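The Long Way Round at Sostero

The horse is called Dandine, and he has been eliminated from more competitions than most horses enter. I bought him with my eyes open. The ad said "plenty of opinions", and I took that for charm.

We were at Sostero for the spring one-day event, our fourth attempt at getting past the water jump. The venue sits on the flat side of Senon, where the wind comes straight off the paddocks and into your dressage test. Ours began well. Dandine halted at X, looked at the judge's car, and decided he'd rather live in it. We finished on a mark of 60, which my coach called "a base to build on". Builders have walked off sites for less.

Show jumping went better: 4 faults, and the pole that fell was one I'd have been happy to see the back of anyway, being painted the exact colour of a magpie.

12 shares | 3 comments

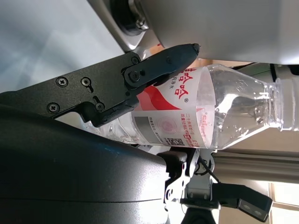 Cross-country is where grown adults learn what they had for breakfast. I walked the course twice and skipped lunch, and by two in the afternoon my mouth felt like the inside of a feed bin. A clear plastic water bottle with a label round its middle costs more at the Sostero canteen than a bale of hay used to, and I bought one anyway, along with a sausage roll I had no intention of eating.

Then we were off. Dandine ate up the first fences, ears forward, as though it had all been his idea. He jumped the Tavares log so big that I had time up there to reconsider my will. At the water he stopped, snorted, stopped again, and on the third asking walked in like a bloke testing the pool at a motel. Two refusals, 60 penalties by my reckoning of the old rules, fewer by the new ones, and we cantered out the other side soaked to the knee.

He was sound in the morning and bit me at breakfast. Entries for the next one close in December.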